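Bench notebook, 8 September 2024

Prukon two-arm bench kit, loan unit. Base plates torqued again before start, left one had crept a little. Task is pens into the clear container, either arm allowed. Kit is on trial until we say yes or no to Nadar, who quoted for it in July. 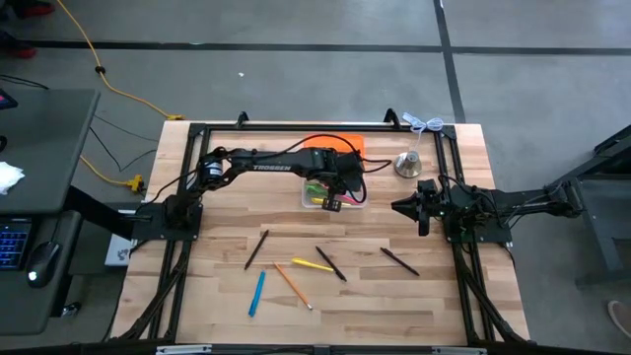
Entry by Indira Kurup. Checked by Ajith Warrier.

Cable on the left arm still makes a wide loop past the wrist. Needs a clip or a shorter run. Raghavendra wants it fixed before we sign anything, I agree. Pencil and pens share one grip force setting in the Prukon software, which I don't like. Asked support if it can be set per item. No answer yet.
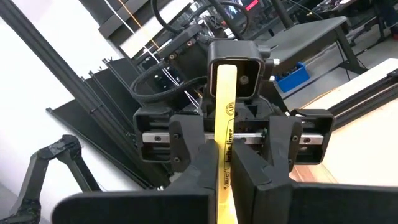 Finger faces are flat and wide, fine for a highlighter barrel, less sure about thin pens. Viltlow sells a narrower pair, 8 mm at the tip, to fit the same carriages. Subbarao to get a price.

Next: 50 picks per arm, same settings, log every drop. Rail grease is due at 2,000 cycles according to the manual.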